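Sunday, January 14, 2018

Back on the dishwasher tablet question, which I had hoped to be done with in September. The Ostberg tablets cost nearly double the Jarkero ones and the claim on the box is that they "protect glass from clouding for years." I don't believe boxes. The test was supposed to settle it and so far has settled very little.

State of play. The counter on the old Hakala machine reads 699 cycles. It read 573 when I swapped the seals, so the current set of glasses has had 126 washes. Half of them went through with Ostberg, half with Jarkero, same program, same rack position as far as I could manage it. Rack position is a weak point. The upper rack has a bad corner at the back where the spray arm hardly reaches, and twice I found that somebody had put a coffee mug in the middle of a run and moved everything over. I left those two runs in. If you want to throw them out, they are marked in the log.

Looked at the glasses this morning against the black card, lamp from the side. Both sets are cloudy. The Jarkero set looks a little worse to me, but I knew which was which when I picked them up, so that is worth nothing. Wiped one of each with vinegar to see what was scale and what was real etching. Most of the haze came off both. So a good part of what we have been calling "clouding" is hard water, and the tablet has not much to do with it. I wrote the same suspicion down in September and then ignored it.

Water hardness: the strip says hard, the supplier's letter says medium. The strips were out of date. New ones ordered. Salt reservoir was low again, and I can't say how long it had been low, which is a bigger problem for the results than anything either brand puts in a tablet.
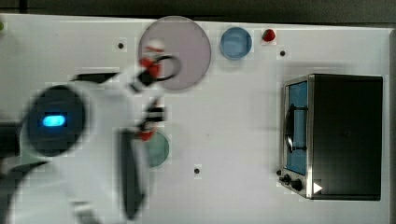
White tabletop from overhead, gripper over the large plate.

Plates. I have been asked to include them and I still don't see the point. The pattern on the cheap ones fades whatever you do, and the plain white ones show nothing except cutlery marks, which people keep reporting as wear. Those gray lines are metal rubbed off the knives. A bit of cleaning powder takes them off. Did two plates that way before lunch and they came up clean. No difference between the brands that I could find, and I did look for one.

Rinse aid is the other thing. The Ostberg tablet is sold as all-in-one, but the small print on the back tells you to add rinse aid if the water is hard. So the extra money buys you a product that asks for a second product. Jarkero says nothing on the subject either way. I ran both without it, on the grounds that the front of the box is what people pay for. There is an argument for running both with it. I would want to see that done on fresh glasses, and we are short of fresh glasses.

Read through the Jitance leaflet that came with the last delivery. It says 3,000 washes with "no visible change." Visible to whom, in what light, with what water? There is a graph with no numbers on the upright axis. They give a sample of 1,954 glasses, which sounds impressive until you notice they don't say how many were compared against anything. I am not going to cite it in the write-up and would ask that it not be taped to the cupboard door again.

To do before the next run:
Fill the salt, and write the date on the tape every time it's filled.
Put colored dots on the bases so whoever judges the glasses doesn't know the brand. Keep the key in the drawer.
Clean the filter. It smelled.
Two control glasses, hand washed only, kept in the same cupboard.
Clear the spray arm holes with a toothpick, especially the outer ones.

If the blind check shows no gap I will buy the cheap tablets and stop. If it does show one I'll want to see it twice, with the reservoir full both times. Machine is on now with the short program, empty except for the vinegar cup.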